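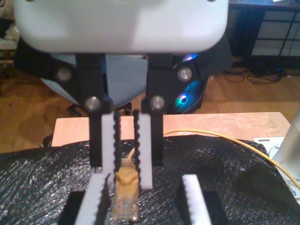 January, notebook 7 – dye shed

Indigo vat, third try

Started 9:40. Vat from before the break was still sitting under its lid, smelled ok, a bit like hay. Color underneath yellow-green with a coppery skin on top, so not dead. Fed it fructose, one spoon, stirred slow in one direction, lid back on. Left it till after lunch.

pH strips are the old Eseck ones and I don't trust them. Read somewhere between 10 and 11. Yaowalak has the meter, need it back.

Cloth: Thongdee cotton, the heavier one. Scoured yesterday with soda ash, water came out brown as tea. Cut 13 swatches, corner notches for number of dips. Forgot to notch the first two, marked those with red thread instead.

Dips
Swatches 1 to 4, one dip, 7 min under. Came up bright green, went blue in the air fairly fast. Patchy on 2, that was me holding it by the middle.
Swatches 5 to 9, three dips, 7 min each, 18 min airing between. Much better. Number 8 is the blue Adhiambo wants for the bags I think, will show her once it's rinsed and dry, wet color always lies.
Swatches 10 to 13, still to do. Six dips if the vat holds up.

Temp dropped to 33 C by mid afternoon. Too cool. Wrapped the bucket in the old blanket and put it nearer the heater – Wiroj says a fish tank heater would do it, he has one spare at home. Ask agian.

Rinse notes
First rinse plain water, then a splash of vinegar, then plain. Number 6 bled a lot in the vinegar. Others not much. Could be I pulled it before it had finished airing, phone rang.
Rub test with white rag when dry. Don't do it damp like last time, told us nothing.

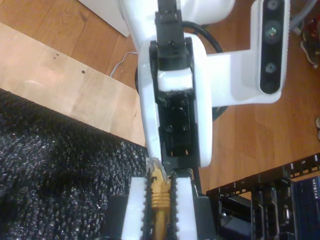 To do

Get meter from Yaowalak
More lime, the Prametti bag is nearly finished, Nattawut is ordering anyway
Skim the flower off before first dip, keep it in the jar
Try number 8 recipe on the linen scraps, same timing
Label the rinse buckets, Thitima used the vinegar one for madder and now its pink
Swatches 10 to 13 once vat is warm and has been left overnight, no stirring after 4 pm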